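Subject: Re: [robotics-club] Cable handling task, rules for the November round

Dear members,

Thank you to those who replied to the draft rules. The questions sent in by the Tshabalala team are quoted below, followed by the answers agreed for all entrants.

> We would be grateful for guidance on two matters. The draft says that the arm must "clear the sheet without disturbing the cable". Does the cable count as disturbed if it moves while the cloth is being pulled? Secondly, may we practise with black fabric, or must we wait for the bubble wrap? Our students have 2 sessions left before the round.
>
> M. Engelbrecht, for the Tshabalala team 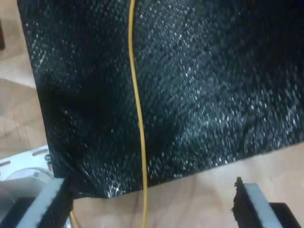 **Bavska, 23 October 2019**

On the first matter, a cable lying on top of the material may shift with it. It counts as disturbed only if it leaves the table or is pinched together with the sheet. Teams should note that a grip taken at a corner of the cloth, with the second finger kept clear, is allowed and will be marked as a single-sided hold. The cable may pass between the fingers provided that neither closes on it.

On the second matter, practice on any dark fabric is permitted. Marked runs will use black bubble wrap on the wooden table. Students who have trained only on cloth should expect the plastic to crease differently, and we advise that at least one practice session be given to it.

The remaining rules stand as circulated:

- Each run is limited to 300 seconds, including the return to the start position.
- A team may restart once. The better of the two scores is kept.
- Runs are marked out of 10 by two members of staff from different schools.
- Code must be lodged under entry number 1566 before the first run.

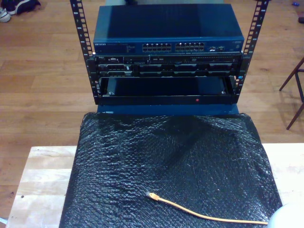
The written part of the task is unchanged. Each team is to submit a one-page account of how its arm chooses a grip point, together with a short log of failed attempts. Accounts from the Asta round were often too brief on the second of these, and marks were lost that could easily have been kept. A plain list of dates and faults is sufficient.

Teams using the Jokeser control library should state the version in their account. Changes made to the library by students are welcome and should be described in their own words.

Further questions should be sent to this list and not to individual members of staff, so that all schools receive the same answer. The order of runs will be circulated in November.

Yours faithfully,

Marietjie Engelbrecht
For the schools robotics club, Bavska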